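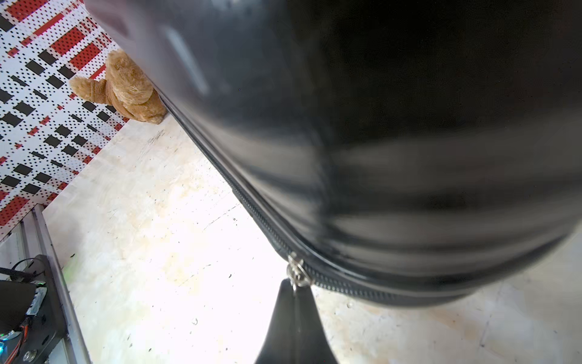

Dorota Rutkowska says the approach rule is still too loose and she'd fail half our runs on it. Her wording, more or less: a fingertip near a zip pull isn't an approach until you can say which side it came from and who cleared it. Fair enough. Draft 2 of the sheet just says "approach pull slowly". Slowly means something different to everyone on the rota.

29 May 2020, Werasow bench, suitcase task. Going through the working rules with the case in the booth, changing them as we go.

New wording for rule 1:

- come in from below the pull, finger in line with the seam
- stop short of the ring, hold, check BOTH wrist views
- no closing on the ring while the other arm is moving
- tip touches shell = stop and log it, even if nothing marked

Glossy black shell is a pain for that last one. Reflections run diagonally across it and you can talk yourself into a contact that isn't there, or miss one that is. Agreed: if in doubt it goes down as contact. Don't argue with the log.

Speed cap for the close-in bit stays as it is on the Flalon sheet, haven't got a good reason to touch it.

Next one, shared space. Old rule was "arms keep clear of each other", useless on a case where both have to be on it. Left on the front edge, right at the right-hand side, and they're working across the same lid. So: one arm is named the holder, one is named the mover, said out loud before the run and written in the log. Swap only from a full stop.
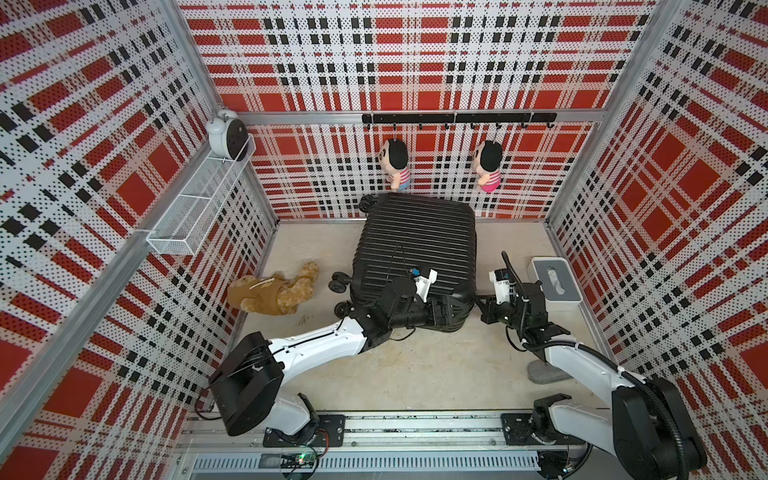
Could we please stop treating the props as decoration, Dorota again, in the margin of my printout. Her point is that anything inside reach is part of the risk check, soft or not. Dolls on the hooks, clock on the wire shelf, teddy on the floor by the case, tissue box at the back, that grey felt thing at the front right. None of it is on the sheet. An arm that's been told "only the suitcase is there" has been told wrong.

So rule 3, props:

- everything inside the walls gets listed before power on
- listed by place as well as name (left of case, back corner, on hooks)
- anything moved between runs = new list, not a scribble on the old one
- small loose bits on the lid (the white plastic piece) count too

I moaned about the time. She timed me, I lost. Moving on.

Joint limits: Lumanlan want soft limits checked every 3000 cycles. We've been doing it "when somebody remembers", so taking theirs as is. Log form needs a box for the cycle count, there isnt one.

Zip itself. Slider is small and bright, the teeth go soft towards the far end in the wrist view, so the rule is judge from the slider and the bit of track next to it, never from the far end. If the slider isn't sharp you back off and come in again. Don't pull blind.

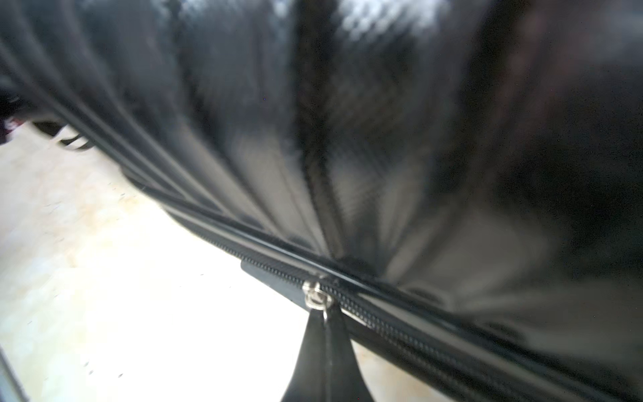 ### Stop conditions for the zip

Wrote these fast, need tidying:

1. Slider out of view in the wrist camera at any point in the pull. Stop.
2. Force reading climbs and slider hasn't moved. Stop, release, do not try "a bit more".
3. Rim of the shell lifting with the pull. Stop, holder wasn't holding.
4. Anyone reaches into the booth. Stop, and it's a power-off stop, not a pause.

No. 4 is the one I care about. Pause is NOT safe for hands. Hirnex manual has pause and stop as neighbouring buttons on the handset screen and I've hit the wrong one myself. Red tape round the stop one until we get the layout changed.

Wheels were next. Had nothing at all written for them. They stick out past the shell, they're what the wrist meets first if it comes in low, and once one is right up against the camera it's a big grey blur with the far wheel nicely in focus behind. Looks like you've got a clear view. You haven't, the thing you're going to hit is the blurry one.

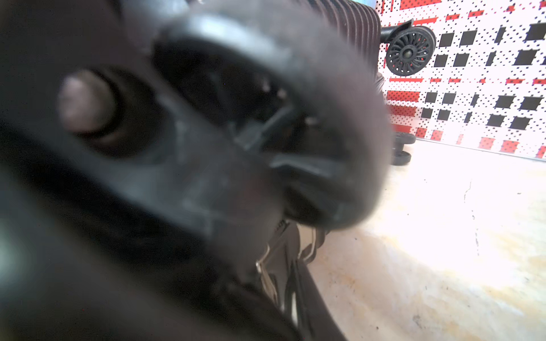
### Wheels, draft rule

- low approach at the wheel end only with the fixed view up on the big screen
- if the nearest thing in the wrist view is out of focus, treat it as touching
- no sideways wrist moves down there, back straight out first
- never use a wheel as a grip point, it turns

### To do

- sheet renumbered, draft 2 binned from the shared folder (theres an older copy in the drawer as well)
- run 91 to be re-logged with holder/mover named, I left it blank
- ask Dorota if the contact rule applies to the felt thing, she will say yes
- cycle count box on the form
- review again in August, sooner if anyone has a contact on the shell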